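Cube handling set: gallery
Haten project, Osisstead workshop

The Haten project gathers demonstrations for a grasping policy. An operator drives the arm by hand controller, the arm carries out the motion, and the joint positions, gripper opening and wrist view are stored together as one episode. The policy is later trained on the stored episodes alone, with no hand-written grasp rules.

This page covers the cube handling part of the set. The objects are small plain cubes in solid colours, placed on a white surface. Colour is the only label the operator is given: the instruction reads "pick up the red cube" or "pick up the blue cube", and the rest is left to the operator.

Start positions are drawn from a list before each session. Earlier sets kept the cubes well apart, and a policy trained on them did well on single cubes and poorly on anything touching. The present set therefore includes a share of starts in which cubes lean on or overlap one another. These take longer to record and are more often thrown out at review.

An episode is kept if it meets the following conditions:
The gripper is open at the first sample.
The named cube is lifted clear and held for 2 seconds.
No other cube leaves the work surface.
The wrist view has no gap in its time stamps.

Failed grasps followed by a successful second try are kept and tagged "retry". A third try ends the episode. Operators work in blocks of four episodes and then change places with the person resetting the surface.

Wrist view, open gripper, red and blue cubes in contact. The red cube is the nearer one and hides most of the blue. 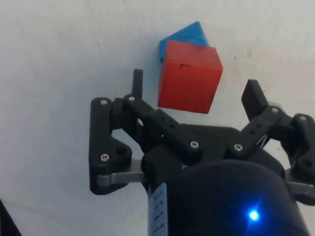

Swati wrote in to ask whether starts like these should be in the training portion at all, or held back for testing. Her point was that if the red cube always lies in front, the policy may learn to reach for the nearer object and ignore the colour word. She would rather see each touching start recorded twice, once for each instruction, with the cubes put back in the same pose between the two.

The paired method has been adopted for new sessions. Putting the cubes back by eye was not accurate enough, so the operator now compares the live wrist view with a stored still from the first episode and nudges the cubes until the two agree. Pairs are kept together when the set is divided, so that one half cannot end up in training and the other in testing.

Notes on the wrist view

The fingers stay in view through the whole approach. This costs a good part of the picture area, but it gives the policy a direct reading of the gap between fingertip and cube, and the stored gripper opening can be checked against it. Cropping the fingers out was tried on the Oston set and dropped after five sessions.

Exposure is fixed at the start of a session and left alone. Marks on the work surface are not edited out of the recordings.

Requests for the episode list should name the set and the software version used to read it.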